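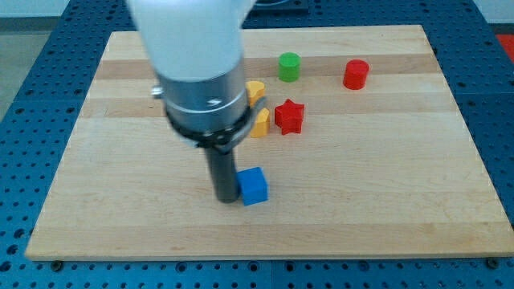

Greenwood open house, June

I went to the Greenwood open house mostly for the woodwork, and I came home with more doubts than purchases. The flyer promised 117 exhibitors. Fine, if you count every shelf of candles.

The Kerkis stand had the boards. Big rectangular butcher-block ones, strips of pale wood glued side by side, cream next to tan with a darker band where somebody either made a choice or ran out of the lighter stock. The man at the stand called it maple and said each board gets 4 coats of oil. I asked how it holds up after a year of onions and got a brochure. A board that wide is nice to look at – but try washing it in a normal sink.

Prititz was selling colored blocks for kids. The royal blue is a good blue, I'll give them that, and the edges are rounded a little. Their leaflet says these teach "spatial confidence." My sister and I had blocks and I still can't parallel park.

The workshop tour was supposed to start at 2 and started when the guide finished her sandwich. We saw the glue racks, the sander (switched off) and a door we weren't allowed through. Up to 732 boards a month, according to the sign. I saw one rack, half full.

Desedov had the coffee. Paper cups, long line, decent coffee. Parking is behind the building and the exit is on the other side, so leave before the raffle.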